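February, bench 2, afternoon session

Continuing the tabletop clean-up task (sweep, load dustpan, empty dustpan into basket). Norbert on teleop, me on labels and resets. Blažena had the bench until lunch for the cup task and left the head camera where we want it, so no recalibration beyond the usual check. Hand-eye check passed first go.

### Where we are

61 episodes kept before today. Target for the first training run is still 1000 segments after slicing, counted per sub-task and not per episode. At our present keep rate the slow part is the broom grasp. The sweeping itself is fine.

### Protocol changes since last entry

- Start state now includes episodes where the paper is already in the dustpan and the broom is in the hand. Previously every episode began with paper on the table. Majdi's point was that the policy never saw "stop sweeping, put the broom down" from a clean start; it only saw it at the tail of long episodes, where the operator is tired and the motion is sloppy. Agreed. Tag these `preloaded`.
- Paper balls: plain white, crumpled by hand, fresh sheet when they go flat. Don't reuse the ones from the bin under bench 1, they have tape in them.
- Basket stays on the right-hand side of the table, opening up, strap towards the head camera. Vary the rotation a little between resets. Do not vary the side yet.
- Dustpan on the left, handle pointing left. Adelmo wants handle-right variants as well. Parked until we have a bimanual grasp that doesn't need a regrasp.
- Episode timeout 45 s for `preloaded`, unchanged for full episodes.

### Grasp notes

Broom handle is bound, and the binding gives the fingertips something to hold, which helps. Less helpful is the cord near the base. If the lower fingers close over it the handle rolls during the first stroke and the bristles end up edge-on to the table. Norbert's fix is to approach higher on the handle and close more slowly. Works most of the time. When it doesn't, discard and note `roll`, don't rescue mid-episode. We have too many rescues in the set already and they all look different.

Wrist angle: operators keep lifting the broom over the basket on the way back to rest. Bristle tips pass very near the rim. No contact logged today but the force trace on two episodes has a small bump at that point that I can't attribute to anything else. Will look at the side camera tomorrow. If it is contact, either move the basket away from the arm or put a via point in the operator guidance. I'd prefer moving the basket, as operators ignore via points (me included).

### Labels

Sub-task boundaries as used today:

1. `hold` – broom in hand, no table contact, no intent to sweep
2. `sweep` – first bristle contact to last
3. `release` – broom lowered and fingers open
4. `pan_grasp` – fingers closed on the dustpan handle
5. `tip` – pan over basket through to pan level again

`hold` is new. Before this we lumped it in with the start of `sweep`, and the Metwally segmenter then put the boundary wherever the arm happened to pause. Marcela re-ran it on the old episodes with `hold` split out and agreement with my hand labels was visibly better. She'll post the table when it's done. No numbers here until then.

Open question on `tip`: what counts as done when one ball sticks in the pan? I've been marking the segment complete and setting `residue=1`. Norbert would rather fail the episode. Leaving it as a flag for now, since we can always filter later and can't un-discard.

Also to settle: small scraps. Paper sheds bits and the operator can't be expected to chase them. Proposal is that success is scored on balls only, scraps ignored. Needs to go in the task sheet or the next labeller will do it differently.

### Hardware

- Zip tie tail on the right forearm cable bundle still sticking out. It sits over the basket at the hold pose. Trim flush before the next session, side cutters are in the top drawer. It's in every head-camera episode from this setup, so note the change in the log when it's done.
- Head camera exposure locked. The tabletop is glossy and picks up the ceiling lights; with auto exposure the paper washes out when the arm moves away. Locked value is in the Brillinex config, don't touch it.
- Recorder dropped the wrist stream once, on restart. Came back without intervention. Same symptom Blažena had.
- Chairs behind the table: leave them. We want some background in there, and Marcela is going to shuffle them between blocks anyway.

### To do

- [ ] trim zip tie (me)
- [ ] side camera review, the two bump episodes
- [ ] task sheet: scraps rule, `hold` definition
- [ ] ask Adelmo whether handle-right waits for the second arm
- [ ] preloaded block with fewer balls in the pan, then with none

Preloaded start state as run this afternoon, 4 balls in the pan, basket empty, label `hold`: 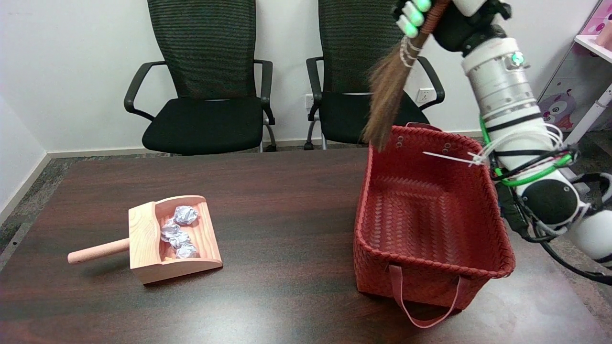 *Last edited: February, 17:45*

Use this layout as the reset reference for the next block. Basket can go a bit further from the arm if the side camera shows contact.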